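Trustham Village Hall
Closing-up inspection, costume store and back rooms
Date of inspection: 24th December
Result: passed, with grumbling

Scope: main costume store, sewing room, passage, rear exit. The stage and the kitchen have their own sheets, and I am glad to say their own inspectors.

1. Rear exit opens fully from inside
Yes. It opens with a shoulder. It should open with a hand. The bottom bolt has been painted over again in the same cream gloss as the door, presumably by someone who felt it spoiled the look.
Action: scrape the bolt, oil it, hide the gloss.

2. Exit route clear
No on arrival, yes on leaving. The passage held a rolled carpet, a sledge and half of the Vultthorpe harbour wall from the August show. The harbour wall has now been "going back to Vultthorpe at the weekend" for a good many weekends. I have stood it in the side bay, where it looks out over the car park.
Action: Vultthorpe to collect, or it becomes shelving.

3. Fire extinguishers in place, in date, pin and tag intact
Sewing room: yes.
Passage: yes, although it was wearing a bonnet. Bonnet removed.
Store: in date, but off its bracket and holding the door open. An extinguisher is a very expensive doorstop and a fire door that is wedged open is a very expensive piece of wood.
Action: bracket refixed today. Please leave it there.

4. Fire door closes on its own
Yes, once item 3 was dealt with. It closes with a slam that can be heard in the car park. Closer needs a quarter turn.

5. Heaters
The oil-filled one is fine. The fan heater rated at 2,000 watts is fine too, apart from where it lives, which is under the rail of net petticoats. I moved it last year and I moved it again today. The old 3,000 watt heater has a brown mark on its plug and has been taken out of use. I have cut the plug off so that the conversation need not be reopened.
Action: no heater within a metre of any rail. Tape line to be put on the floor.

6. Extension leads
One lead into the wall, one lead into that lead, and a third into the second, ending in a set of fairy lights. Taken apart. The fairy lights were very nice.
Action: ask for another double socket on the window side. Asked last year as well. 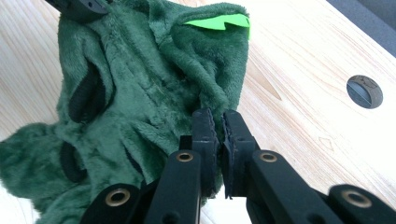 7. Costumes checked for loose pins and needles
Mostly yes. Anything going on a child gets turned inside out and run through the hands before it goes on the rail, seams, cuffs and waistbands especially. I found one pin in a shepherd, with my thumb. The magnet on a string is on its hook by the door and works on the floor as well as the table.
Action: pins counted out of the tin and counted back. The Sisay workshop sheet is pinned up to show how. Yes, pinned.

8. Iron
Off, unplugged, cold. The thermostat light no longer comes on, so the only way to tell if it is hot is the traditional one.
Action: replace before the new term.

9. Shelving fixed to wall
Bay 361 (the numbering came with the shelves, from the old Prastville library) has lost its top bracket and leans forward as if to hear better. Hats only on this bay until mended. Hats means hats. It does not mean helmets.

10. First aid box
Stocked, apart from plasters, of which there are 2. One of those was used at item 7, so there is now one.

11. Lights out, windows shut, alarm set
All done. The small window over the sink will shut if lifted first and then pulled. The alarm took two goes, the first being my fault.

Open from last time: items 6 and 9, and the handrail on the rear step, which still wobbles.

Keys returned to the key safe. The code has not been changed, and the old one is still written on the underside of the lid. Rubbed out with my sleeve.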